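Equipment Planning Gallery: Robot Data Collection at the Foretti Rooms

Brorkomness Technical Institute – Office of Equipment and Facilities

The Institute is preparing its equipment request for the coming budget year. A considerable part of that request concerns the robotics program, which records everyday manual tasks with hand-held grippers and uses the recordings to train robot arms. Department heads have asked to see the working conditions behind the figures before the request is put to a vote in May. The gallery is provided for that purpose and should be read together with the draft equipment list, reference 2141, available from the Office.

The program occupies the Foretti Rooms, on the ground floor of the Sheehan Building. The rooms were furnished as ordinary living space and have been kept that way. Tasks are recorded at household tables, among household objects, with the phones, cords and bags that people carry with them. Applicants for equipment funds should note that no laboratory benches are requested for these rooms in the present cycle.

Cables and connectors make up the first heading of the request. In past years they were bought singly, out of the small purchases account, and the cost was spread over so many receipts that it could not be reviewed. The Office now proposes a single line of $900 for cables, adapters and spare connectors, to be ordered once and stored in labeled bins. Units drawing on the line will be asked to return damaged cords so that replacements can be matched to actual wear.
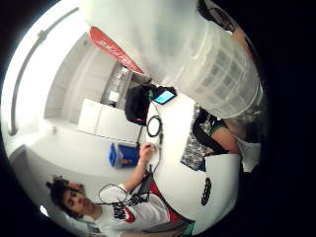

At the round table: a black cord trails down across the table, with a smartphone lit at the far side.

Table space is the second heading. The round white table is well liked by those who work at it, but personal belongings and equipment share the same surface, and the program has asked for a side table on casters. The Office supports the request in principle. Delivery would be made through the Sheehan loading door, and the program must confirm that the piece will pass the inner doorway before an order is placed. A measured sketch is sufficient.

The third heading covers the hand-held grippers themselves. The program holds six units. All were purchased together and are expected to reach the end of their service period together – a situation the Office would prefer not to repeat. The draft list therefore replaces two units in the coming year and two in each of the years that follow. Two suppliers were invited to quote. The quotation from Zullora includes spare finger pads and a mounting bracket for each unit; the second quotation prices these parts separately. Reviewers are asked to compare the full cost over the service period, with shipping and calibration included, and to disregard the unit price shown on the cover sheet.
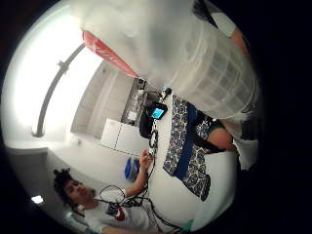

Handling the cable: one hand raised near a white connector, with the wires looped across a T-shirt.

Handling of wired devices deserves separate mention. Wireless models were considered for the coming year and have been deferred. The price difference comes to $507 per unit, and the batteries would have to be charged and logged between sessions, for which no staff hours are budgeted. The question will be taken up again when the first two replacement units are due for inspection. In the meantime the program has requested cord clips and a short training sheet on the safe routing of cables near seated participants. Both items are low in cost and have been approved outside the main request.

Storage remains under discussion. The existing shelving and cabinet are to be retained, and any further cabinet would reduce the floor area available for recording. Units with views on this point are invited to send them in writing.

Notes for reviewers

Amounts are given before tax. Installation is listed only where an outside contractor is needed.

Requests to add or remove items must name the heading, the quantity and the account to be charged. Changes received without an account number will be held until one is supplied.

Visits to the Foretti Rooms may be arranged for the morning hours, when recording sessions are in progress. Visitors are asked to silence their phones and to remain clear of the work tables.

Questions on the draft list should be addressed to Heather Dunstan, Equipment Planning, Sheehan Building.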